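「Sistarine」の画面比と音声についてのメモ

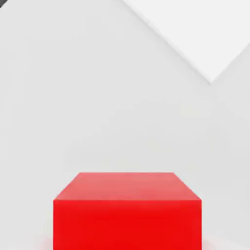
赤い立方体(CG)

11月に入ってから、トルモド・ソルハイム(Tormod Solheim)監督の「Sistarine」を2回観た。1回目は配信、2回目はHunierから出たディスク版である。本編は143分。筋は単純で、閉鎖の決まった灯台に測量技師のChuangが派遣され、残務を処理しながら前任者の記録を読む。会話は少なく、前半の80分までに主要人物は3人しか登場しない。

1回目の鑑賞で気になったのは画面比の切り替えである。現在の場面はスコープサイズ、前任者の記録に基づく場面はスタンダードサイズで統一されている。ここまでは珍しくない手法だが、終盤の食堂の場面だけ規則が崩れる。時制は現在のまま、左右が狭くなる。配信版では切り替えが一瞬で、単なる編集上の都合にも見えた。ディスク版をコマ送りで確認したところ、左右の黒帯は数カットにわたって段階的に広がっている。配信版との差が圧縮によるものか、マスター自体の違いによるものかは判断できない。

主演の演技は抑制されている。Chuangは驚く場面でも視線をほとんど動かさず、手元の作業速度だけが変わる。望遠鏡の脚を畳む動作が序盤と終盤で2度出てくるが、終盤のほうが明らかに遅い。台詞で心情を説明しない脚本なので、この種の差を拾えるかどうかで印象が変わる。助演の船長役は声量が大きく、序盤では浮いて聞こえる。無線越しの場面になると帯域が絞られ、ちょうどよくなる。

音声について。ディスク版は5.1chと2chの2種類を収録している。5.1chでは霧笛がリア側に定位し、台詞はほぼセンターに固定される。深夜に小音量で再生すると台詞が霧笛に埋もれるため、2chに切り替えた。ダイナミックレンジは2chのほうが狭い。字幕は白文字で、雪原の場面では読みにくい箇所がある。縁取りをもう少し太くしてほしかった。

前作「Nodesetti」との比較も書いておく。前作は長回しが多く、室内劇に近い構成だった。本作はカットが細かく、特に記録を読む場面では文面の大写しが頻繁に挿入される。監督が音声解説で語るところによれば、撮影前に用意した絵コンテは1,300枚で、前作ではほとんど描かなかったという。食堂の場面の画面比は絵コンテの段階で決まっていたらしい。理由には触れていない。

不満は後半の船の場面にある。位置関係を示す引きの画がなく、船が灯台に近づいているのか離れているのか、初見では把握できなかった。2回目は無線の台詞に出てくる方位を紙に書き出しながら観た。それで航路の辻褄は合ったものの、観客に要求する作業としては重い。前作の廊下の場面にも同じ問題があったので、監督の癖と考えている。

特典映像は予告編と短いインタビューのみ。未公開場面は入っていない。音声解説は監督の単独収録で、途中に長い沈黙が何度かある。撮影機材の話は前半に集中しているため、そこが目当てなら食堂の場面まで聞かなくてもよい。

次は「Nodesetti」を同じ環境で観直し、2chの音量差を比べる予定。手持ちの盤が旧版なので、まず再生機側の設定を戻すところから始める。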